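Prenmont Youth Soccer
Match Day Ground Check, Field 2
Checked by: Lungile Van der Merwe
Day: Sunday, before the early game

1. Goals anchored, front and back
OK. All anchors tight. The left rear one on the road end had worked up a little, so I drove it back in.

2. Nets and clips
Needs work. 4 clips missing on the road end goal. Taped for this game. Please order a bag of them with the next Adjei delivery.

3. Playing surface
OK with a note. Soft patch in front of the near goal, filled with sand and tamped. Referee walked it and was satisfied.

4. Corner flags
OK. One pole is bent but has its cap on.

5. Spectator rope
Moved back. It was too close to the touchline on the parking lot side.

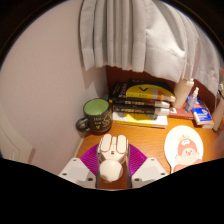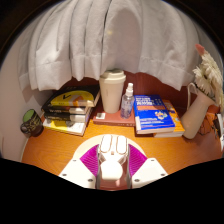
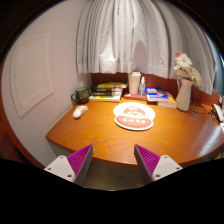 6. First aid kit
Not OK at first check. No cold packs left and the tape was down to one roll. Shirley Ross brought 12 packs from the clubhouse. Whoever uses the last of anything needs to write it on the lid.

7. Defibrillator
OK. Green light showing, pads in date until March. Cabinet door sticks, pull from the bottom.

8. Emergency access
Gate unlocked at 8:15. A van was parked across it and the driver moved when asked.

9. Portable bleachers
Back row closed. The end rail is loose on one side. Limit is still 300 for the whole stand and the sign needs repainting.

10. Lightning plan
Both coaches told where to go. Visiting coach did not have a copy, gave him mine.

Open items
Net clips: Thanasis Karamanlidis
Bleacher rail: Efua Amissah to call the repair shop
Rope stakes: need 2 more, no one assigned yet

Reviewed by Bernice Annan. Back row stays closed until I have seen the rail myself.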